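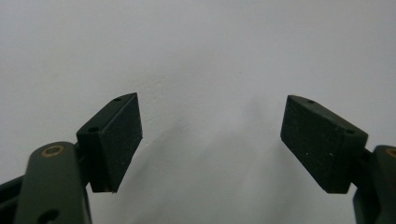 Attachment 1: view from the hand-held gripper, fingers open, white wall behind

Ticket: Hand-held gripper recordings marked "good" with nothing in them
Project: Plerkgate collection
Raised by: Hooman Mazandarani
Status: Open (reopened once)
Priority: Medium, was Low

Summary

The Plerkgate set is reported as 1262 usable examples. I went through a sample of 200 by hand and I don't believe the figure. A fair number of the clips I opened begin or end with long stretches like the attachment: both pads apart, wall, no object. The sorting script has passed them all as good. I'd like that looked into before anyone trains on the set again.

What I expected

A clip marked good should contain one attempt at picking something up or putting it down, with a second or so of slack at either end.

What I got

Of the 200 I checked, 26 had no object between the pads at any point. They are the gripper being waved about, or held still and pointed at a wall. Every one has a quality mark of "good" and a task label, mostly "place cup on shelf". There is no cup and no shelf.

Steps to repeat

1. Open the Plerkgate set in the Getero viewer.
2. Filter by quality = good, sort by finger movement, lowest first.
3. Step through the first page of results at normal speed.

You don't need any special tools for this. It took me one afternoon and most of a packet of biscuits.

Log

January, first entry (Hooman)
Raised as above. Attachment added. The left and right pads sit at about the same height in it and the gap is wide, so I see no reason to blame the fingers or the view. I'm raising this against the sorting.

Reply from Brurkum support
Thanks for the report. The sorting script uses finger opening to decide where an attempt starts and stops. If the opening value drifts, open fingers may be read as closed on something wide. Please run the finger calibration and record again.

Hooman
Ran it. Closed fully, opened fully, saved, restarted the Getero viewer. Recorded five new clips with no object and left the gripper alone in between. Four were marked good. I was told the same thing about calibration on the last ticket and it didn't help then either. Could someone check whether the script reads the calibration file at all?

Reply from Brurkum support
It does read it, at start-up. Could you confirm the pads are clean? Dust on the contact faces can affect grip.

Hooman
The inner faces have a few light specks on them, you can see those in the attachment. The surface is speckled anyway so I can't tell you how much of it is dust. I wiped both pads with a dry cloth and recorded again. No change. I also don't follow how dust would make a script think there is a cup. Grip is not what I'm reporting.

Hooman, later the same afternoon
Looked at the raw opening values for the 26 bad clips. They are fine. Wide open reads as wide open from start to finish. So the script has the right number in front of it and still says good. That rules out drift as far as I'm concerned, please stop suggesting calibration.

Reply from Brurkum support
Understood. We have passed this to the Esfahani team, who maintain the labels. Their view is that empty clips are useful to the model as examples of "nothing held" and can stay in.

Hooman
I've heard this argument and I'd accept it if they were labelled "nothing held". They are labelled "place cup on shelf". A model shown a bare wall and told that this is what placing a cup looks like will learn something, and I don't want to be the one asked what. If Esfahani want empty examples, put them in their own folder with their own label and leave them out of the 1262.

Status changed to Resolved by Brurkum support
Closing note: working as designed. Empty clips retained.

Status changed to Open by Hooman
Reopened. "As designed" isn't an answer to a wrong label. I also had a look at the design note and it says a good clip must contain "at least one closing of the fingers". These contain none.

Reply from Brurkum support
Apologies, that was closed too early. We found a setting called "keep short sessions". When a session has fewer clips than the target, the script fills up from the rejected pile and marks them all good so that the count is met. It was switched on by default in the last release.

Hooman
So the count is met because the script is told to meet it. I'd like that written somewhere more prominent than this ticket.

Turned the setting off and sorted the whole set again. 131 clips dropped out. I went through all of them on fast forward. Most deserved to go, but a handful show a real pick where the object is thin (a card, a flat spoon) and the fingers close almost all the way. Those have been thrown out wrongly, so there seems to be a second fault hiding behind the first. I've put them back by hand for now and made a list of the clip names.

Workaround

Switch off "keep short sessions" before sorting. Check thin objects yourself. Don't quote a total from the summary page, count the folder.

Still to do

Brurkum: change the default, and say in the release notes that it was changed.
Brurkum: look at the closing limit for thin objects. List of clips sent separately.
Esfahani: decide on a "nothing held" label, or agree to drop the empties.
Hooman: recheck another 200 after the next sort. I'm not taking the new total on trust either.

Last reply from Brurkum support
Default will change in the next release. No date yet for thin objects.

Hooman
Leaving this open until there is one.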